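Drinetell summary

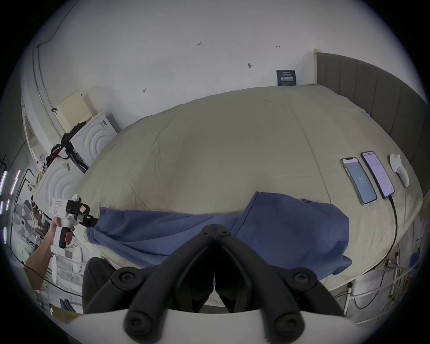 Blue cloth held at one corner on a beige quilted duvet; two smartphones at right.

A Drinetell summary is a fixed-format summary of a research paper, written in everyday language and limited to 187 words. It is meant to be printed next to the ordinary abstract. The format takes its name from the Drinetell writing workshops, where it was first taught, and is mostly found in small journals and in student theses. Supporters claim that it makes research easier to read and easier to find. The evidence for either claim is thin, and most of it was gathered by people who teach the format.

Format

The summary has five parts, always in the same order: the question, the reason for asking it, what was done, what was found, and what remains unknown. Each part is a single paragraph with no heading. Citations, abbreviations and statistical symbols are not allowed. Numbers may be used only in the fourth part.

The limit of 187 words is often described in workshop handouts as the point at which readers' attention drops. No study showing this has been produced. An early handout gives a plainer account, in which the limit is the length of the sample text that filled the space left on a printed page. Later handouts leave this out.

The fifth part is the one most often skipped. Writers tend to fill it with a call for more research, which the rules forbid but which editors seldom remove.

History

The format was drawn up by Arif Hutapea, a writing instructor, for a course given to graduate students in the life sciences. His first version had seven parts and a limit of 900 words. Students complained that it took longer to write than the abstract and said the same things, and the shorter version replaced it after one term.

The publisher Garside began to accept the summaries in two of its journals, first as an option and then as a requirement for new submissions. The requirement was dropped the following March. Garside gave the extra work for reviewers as its reason. Promotional material for the workshops still lists both journals as users of the format, without mentioning that they stopped.

Software

Firnon, a manuscript checking program, has a setting that counts the words in each part and flags terms it considers too technical. Its word list has been criticized for flagging "control" and "significant" while letting through most names of chemical compounds. Zultine, a competing product, offers to write the summary from the full text. The Drinetell rules say the author must write it, though it is unclear how anyone would check.

Claims and evidence

The figure quoted most often is that papers with a Drinetell summary are read twice as much as papers without one. It comes from a comparison of 2000 articles, half with the summary and half without. The 1000 articles with the summary were all free to read. Many of those without it were behind a paywall. The comparison made no allowance for this, and it counted page views, which say little about whether anything was read.

Nabila Menon, a critic of the format, repeated the comparison using only free articles and found no difference between the two groups. She also pointed out that authors who volunteer to write a second summary may write clearer papers to begin with. Hutapea replied that page views had never been the main purpose of the format. They are, however, the first benefit listed on the workshop sign-up page.

Claims about understanding have been tested less. In the one classroom trial usually cited, students who read the summary scored higher on a short quiz than students who read the abstract. The quiz was written by the same instructor who wrote the summaries, and its questions followed the order of the five parts. Whether the students would have done as well on questions drawn from the paper itself was not examined.

Accuracy

A separate complaint concerns what is lost when results are put into everyday words. Menon collected summaries in which "was associated with" in the abstract had become "causes" or "leads to." She did not report how common the problem was, and her collection was not a random sample, so it shows only that the error occurs. The rules have since been changed to warn against it. Ordinary abstracts have the same fault, and no one has shown that the format makes it either better or worse.

See also

Structured abstract
Plain language
Readability test
Press release

This page was last edited on 23 October 2022.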